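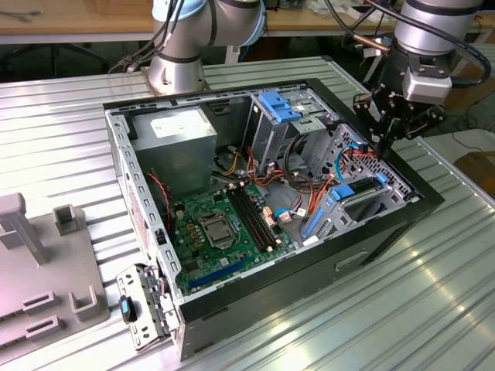
*Bench 3 at Jodstead, with a tower open and the right-hand arm over the drive bay.*

I've been taking computers apart for a living long enough that my thumbs know where the latches are before I do. So when Jodstead started putting robot arms on the teardown benches last March, people kept asking me if I was scared. My brother-in-law asked at dinner. The guy who cuts my hair asked. And my answer keeps changing, which is why I'm writing this down.

Jodstead takes in old office desktops, mostly from leasing companies, and strips them for parts. Drives come out and get wiped or shredded, memory gets tested and sold, boards go to one buyer and power supplies to another. In a good month we see 2,000 machines. Before the arms, every one of them went through somebody's hands start to finish, and you could always tell whose, from the way the screws were left in the tray.

Now, the arms are good at some things. Drives, mainly. A lot of office towers have those blue plastic tabs so a tech can pull a drive with no screwdriver, and what's easy for a tech turns out to be pretty friendly to a gripper with two fingers. What they don't love is wire. Open up any old desktop and you've got that bundle coming off the power supply, orange and yellow and red and black, flopped across wherever it feels like flopping. I can shove it aside with the back of my hand without thinking about it. Getting a machine to do that took our integrator, a small outfit called Antunes, most of the summer, and I still wouldn't say it's solved.

So guess who handles the wire! Me. That's my complaint, and I want to make it carefully, because I don't think management meant any harm by it. The job got split up by what the arms could do, and whatever was left over became a person's job. I used to do a whole computer. Now I prep. I take the side panel off, lay the case down, pull cables that are in the way, and move on to the next bench. Then I circle back for whatever got stuck.

I did a whole computer maybe 20 times a shift before, and each one was a little different, and there was a small pleasure in it. You'd find a weird bracket, or a repair somebody had done with electrical tape years ago. You'd call a coworker over to look. I don't call anybody over anymore. I've got three benches waiting on me.

On the other hand (and I have to be fair) my wrists feel better than they have in years. Pulling drives all day is the same motion over and over, and those tabs are stiff when they're old. Hywel Pumphrey, who trained me, had to quit over his hands. He came by in the fall to see the new benches and stood there a long time watching one of the arms. I figured he'd hate it. He said, "Well, I'd still be working here." I've thought about that a lot.

And I haven't seen anybody let go. The company says nobody will be, and I'd like to believe it. What I have seen is that when two people left, their spots weren't filled. That's a quieter way for a shop to shrink and it doesn't make anyone mad on any particular day.

What would I do differently? I'd start by asking the benches. Antunes sent an engineer who spent a whole week with the managers and one afternoon with us, and in that afternoon we told her two models of case she'd planned for hardly ever come in. I'd also rotate people. Grendisell, the other recycler in town, gives each tech one full day a week of complete teardowns by hand, the odd stuff, the machines the arms can't deal with. A friend over there says it's the day everybody wants. It also means they still know how to do the work when something breaks down, and something always breaks down.

Then there's pay. We got a one-time bonus of $1,700 when the benches went live, and I was glad to have it - it fixed my truck. But I'm now doing prep, clearing jams, and writing up every stuck drive on a tablet, and my job title and my hourly rate are what they were before. If the arms are making the shop more money, some of that ought to show up on a regular Friday-type paycheck and keep showing up.

I brought that up at the last staff meeting and was told it's being looked at. I'm going to bring it up at the next one too.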